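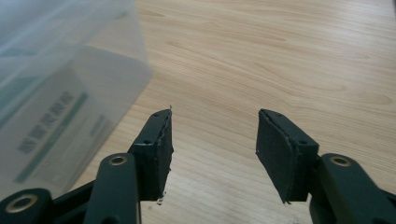 Looking after old papers and photos at home: which tips hold up

Every local history society hands out the same sheet of advice on keeping family papers, and most of us have followed it without asking where it came from. I did for years. Then the Hevilside society took in the Ahuja family papers, 1,143 items out of a spare bedroom, and I got to see what those tips do to a collection when somebody sticks to them.

White cotton gloves
I don't buy it. Gloves make your fingers clumsy, and clumsy fingers tear page corners. For letters, ledgers and parish magazines, wash your hands, dry them well and skip the hand cream. Photographs and negatives are another matter, as fingerprints do mark them. Use snug nitrile gloves for those.

"Archival" on the packet
The word is printed on all sorts of things and promises very little. Look for "acid-free and lignin-free" on paper folders, and for polyester, polypropylene or polyethylene on sleeves. If the seller can't tell you what a sleeve is made of, leave it in the shop. Anything with a strong smell of new shower curtain is probably PVC and shouldn't go near a photo.

The attic
No. The basement is no better. Old papers want the same conditions you do, so a closet on an inside wall will beat both. Keep boxes off the floor, even if it's only on a couple of bricks and a board.

Silica gel in every box
People swear by it. The little packets fill up with moisture and then sit there doing nothing, and I have yet to meet anyone who remembers to dry them out. If the closet is damp, fix the closet.

Bread for cleaning dirty maps
Still doing the rounds, and I saw it recommended again in September. It leaves crumbs and grease, and crumbs bring insects. A soft, wide brush, worked from the middle outward, takes off loose dirt. What stays after that can stay.

Flattening rolled plans
Don't iron them. Let the roll relax for a day or 2 in a room that isn't bone dry, then lay it between sheets of clean blotting paper with a board on top. Brittle ones that crack when you start to open them should go to a conservator.

Tape
Levente Szekeres, who sorted the Brirside chapel records, says removable tape is fine for a small tear. I disagree, and I've told him so. It's removable for a month. Put the torn sheet in a clear sleeve and leave it alone.

Labels
Soft pencil, on the back, near the edge — never a ballpoint. Glossy photos won't take pencil, so write on the sleeve before the photo goes in.

Scanning
Worth doing, but don't throw the originals out afterward. The Grerkham school registers were scanned 25 years ago onto discs that no machine in our building will read. The paper is still perfectly legible.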